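WHAT I LEARNED FROM BUYING NEWSLETTER ADS

Oct 6, 2020

I sell notebooks under the name Wosinetti. It is a small business and I do the marketing myself, mostly in the evenings. Back in January I decided to stop paying for social posts and put the money into email newsletters instead. I said I would write up the results, so I am doing that now.

The first newsletter I tried was Zudum, which goes out to people who like pens and paper. A single ad cost me $330. I wrote the copy, sent it over, and it ran the following week near the bottom of the issue. I got 60 clicks and 11 orders. After the cost of the notebooks and shipping, I lost money on it, but less than I had been losing on social.

What I did not expect was that some of those buyers came back. I don't have a good way to track this. I matched email addresses by hand in a spreadsheet, and that is as far as my system goes.

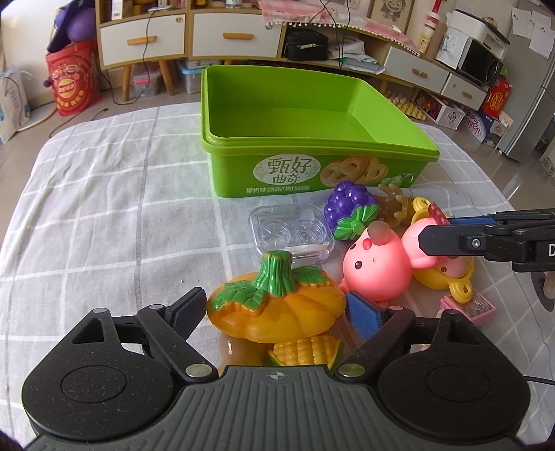
Raymonde Doucette wrote in to say that I was measuring the wrong thing. In her view a first order from a newsletter ad almost never pays for the ad, and I should wait a full year before deciding anything. She also thought my copy was too long and that the discount code should have been in the first line.

She was right about the code. I had put it at the end, after two paragraphs on paper weight. For the next ad I moved it up and cut the rest in half.

That one ran in Tabrizi, a smaller list with a lower price. The editor, Amparo Calvo, rewrote my copy before it ran. I was annoyed at first. Her version was plainer than mine and it sounded like the rest of her newsletter - I think readers noticed that more than they noticed the offer. It was the first ad I bought that covered its own cost. 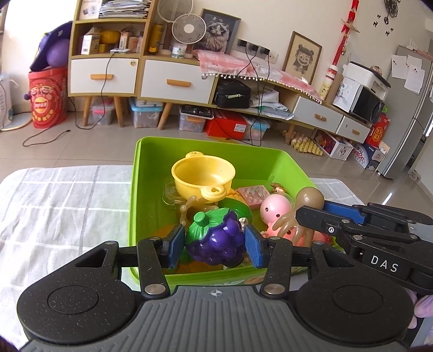

Grapes over the green bin.

I have since asked every editor whether they would write the ad themselves. Most say no. Trevor Gill at Jasow said yes but wanted an extra fee, and I paid it. I am still waiting for those numbers, so I can't tell you if it was worth the money.

The other thing I changed was the landing page. I used to send everyone to the front page of the shop, where they had to find the notebook from the ad on their own.

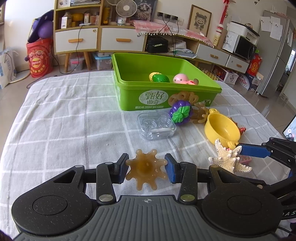

Now each ad gets its own page with one product, one price and the code already filled in. It takes me an evening to set up. I keep the old ones online too, as people do click on newsletters months after they were sent.

I have 2 more ads booked before the holidays. If the spreadsheet holds up I will post the full figures when they are done.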